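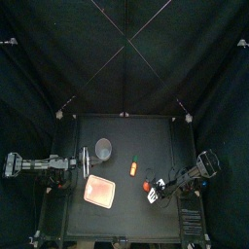 Gobelet translucide, carotte factice et planche rectangulaire à coins arrondis, sur plateau sombre mat.

Pièces de dînette au détail : questions fréquentes
Page mise à jour le jeudi 14 février 2019

Accueil > Aide > Dînette au détail

Généralités

Que recouvre le catalogue « dînette au détail » ?
Le catalogue regroupe les pièces vendues à l'unité pour compléter ou réassortir une dînette : fruits et légumes factices, gobelets, assiettes, planches, couverts et petits récipients. Il compte 2 296 références, anciennes séries comprises. Les meubles (cuisinières, éviers, étals de marchand) relèvent d'un autre catalogue et ne sont pas traités sur cette page.

Les pièces d'une même photo sont-elles vendues ensemble ?
Non, sauf mention « lot » dans le titre de la fiche. Chaque pièce possède sa propre référence et son propre prix.

Comment lire une référence ?
Les lettres désignent la famille (LG pour légumes, FR pour fruits, GB pour gobelets, PL pour planches). Elles sont suivies du numéro de modèle, puis d'un code de teinte. Une référence terminée par R correspond à une pièce retirée de la fabrication et vendue jusqu'à épuisement du stock.

Quelle est la différence entre les séries Cludgate et Trurkmont ?
La série Cludgate est destinée à l'usage familial. La série Trurkmont est prévue pour les collectivités : parois plus épaisses, marquage en relief sous la pièce, choix de teintes plus restreint. Les deux séries sont à la même échelle et peuvent être mélangées dans un même bac.

Choix et compatibilité

À quelle échelle les pièces sont-elles fabriquées ?
Les légumes longs (carotte, poireau, concombre) sont réduits par rapport au modèle naturel. Les fruits ronds de petite taille sont proches de la taille réelle. Les gobelets sont dimensionnés pour une main d'enfant. L'échelle n'est donc pas strictement homogène d'une famille à l'autre ; les cotes figurent sur chaque fiche, sous l'onglet « Dimensions ».

Un légume long tient-il dans un gobelet ?
La plupart des carottes entrent dans les gobelets à large ouverture, pointe vers le bas, en dépassant du bord. Le gobelet peut alors basculer s'il est vide par ailleurs. Pour le rangement, préférer un bac à fond plat.

Quelle planche choisir ?
Toutes les planches du catalogue ont des coins arrondis. Il existe deux formats : le petit reçoit un légume posé dans la longueur, le grand reçoit en plus une assiette. Les planches à bordure d'une teinte différente du centre se repèrent plus facilement sur une table sombre. Les planches unies sont plus discrètes sur une nappe à motifs.

Les planches supportent-elles un vrai couteau ?
Non. Elles sont prévues pour le jeu, avec les couteaux factices de la même série. Une lame métallique marque la surface de façon définitive et ouvre des rayures difficiles à nettoyer. Les planches rayées au couteau ne sont ni reprises ni échangées.

Pourquoi certains légumes sont-ils vendus en plusieurs morceaux ?
Il s'agit des modèles à découper, dont les éléments s'assemblent par bande autoagrippante ou par aimant enfermé. Le mode d'assemblage est indiqué dans le titre de la fiche. Un trait ou une rainure en travers d'un légume ne suffit pas à identifier un modèle à découper : certains modèles monoblocs portent un relief semblable. En cas de doute, se fier à la référence.

Peut-on associer des morceaux provenant de modèles différents ?
Uniquement si l'assemblage est du même type et si le diamètre de coupe est identique. Les anciennes pièces Halvorsen utilisent une bande plus étroite, qui adhère mal aux morceaux actuels.

Teintes et aspect

La teinte reçue est différente de celle de l'écran. Est-ce un défaut ?
Un écart léger est normal. Les tons saumon, pêche et orangé sont les plus sensibles au réglage de l'écran et à l'éclairage de la pièce. Un écart entre deux exemplaires commandés ensemble sous le même code de teinte constitue en revanche un défaut d'appariement et ouvre droit à échange.

Un gobelet translucide est-il forcément incolore ?
Non. Les gobelets translucides laissent passer la lumière mais prennent en partie la couleur du support. Sur fond noir, ils paraissent gris ; sur fond blanc, nettement plus clairs. La fiche distingue « transparent », « translucide » et « opaque ». Les gobelets translucides se voilent avec le temps, surtout après des lavages répétés à température élevée.

Les taches blanchâtres en surface sont-elles normales ?
Essuyer d'abord la pièce avec un chiffon humide, puis l'observer sous un autre angle. Si la tache se déplace, il s'agit d'un reflet. Si elle disparaît à l'essuyage, il s'agit en général d'un dépôt de calcaire ou de détergent. Une tache fixe, lisse au toucher, correspond le plus souvent à une trace d'injection et n'affecte pas l'usage. Une tache rugueuse doit être signalée avec une photo.

Entretien

Comment laver les pièces en plastique ?
À l'eau tiède et au savon doux, avec une éponge non abrasive. Rincer, puis laisser sécher à l'air libre, les gobelets retournés sur une grille. Le lave-vaisselle est admis pour la série Trurkmont, panier supérieur, programme court. Il est déconseillé pour la série Cludgate, dont les petits fruits creux peuvent retenir de l'eau.

Comment nettoyer les pièces en bois ?
Chiffon à peine humide, séchage immédiat. Ne pas immerger. Ne pas poser sur un radiateur.

Et les pièces en tissu ou en feutrine ?
Lavage à la main, essorage par pression dans une serviette. Le séchage à plat conserve la forme. Les fanes de légumes cousues se remettent en place à la main avant séchage.

Quels produits faut-il éviter ?
Solvants, alcool à forte concentration, poudres à récurer, eau de Javel non diluée. L'acétone attaque les vernis et opacifie les gobelets en quelques secondes.

De l'eau est entrée dans une pièce creuse. Que faire ?
Repérer l'évent, généralement situé sous la pièce ou à la base des fanes. Presser doucement, évent vers le bas, puis laisser sécher plusieurs jours dans un local aéré. Si des points noirs apparaissent à l'intérieur, mettre la pièce au rebut.

Usage et sécurité

Les gobelets peuvent-ils contenir une boisson ?
Seuls les modèles portant le symbole verre et fourchette sont aptes au contact alimentaire. Les autres sont réservés au jeu, y compris avec de l'eau. Le symbole est moulé sous la base.

À partir de quel âge ?
L'âge minimal figure sur chaque fiche. Les petites pièces rondes et les modèles aimantés ne conviennent pas aux enfants de moins de trois ans. Dans un bac mixte, appliquer l'âge de la pièce la plus restrictive.

Quand faut-il retirer une pièce du jeu ?
Dès qu'elle présente une fissure, une arête vive, un aimant apparent ou une partie qui se détache. Ne pas recoller : les colles du commerce ne sont pas prévues pour un objet porté à la bouche.

Rangement

Quel bac utiliser ?
Un bac bas et ajouré, d'une contenance suffisante pour voir toutes les pièces sans les vider. Poser les planches à plat au fond ou debout contre une paroi. Empiler les gobelets par deux au maximum lorsqu'ils sont encore humides, faute de quoi ils se bloquent.

Deux gobelets emboîtés ne se séparent plus.
Remplir le gobelet intérieur d'eau froide et tremper le gobelet extérieur dans de l'eau tiède. Attendre une minute, puis tourner sans tirer. Ne pas faire levier avec une lame.

Commande, envoi et retour

Existe-t-il un minimum de commande ?
Non. Les frais de port sont calculés au poids ; la première tranche va jusqu'à 400 g, emballage compris, et couvre la plupart des petites commandes.

D'où partent les colis ?
De l'entrepôt de Worcombe. Les références terminées par R sont stockées séparément et peuvent faire l'objet d'un second envoi, sans frais supplémentaires.

Quel est le délai de signalement d'une pièce manquante ?
7 jours à compter de la réception. Joindre le numéro de commande, la référence concernée et une photo du contenu posé à plat sur un fond uni.

Une référence est épuisée. Sera-t-elle réapprovisionnée ?
Les réassorts de la série Cludgate sont prévus en avril. Aucune date n'est fixée pour la série Trurkmont. Le bouton « M'avertir » de la fiche envoie un message unique à la remise en stock. Les références en R ne sont jamais réapprovisionnées.

Voir aussi : Table des dimensions | Codes de teinte | Conditions de retour | Contact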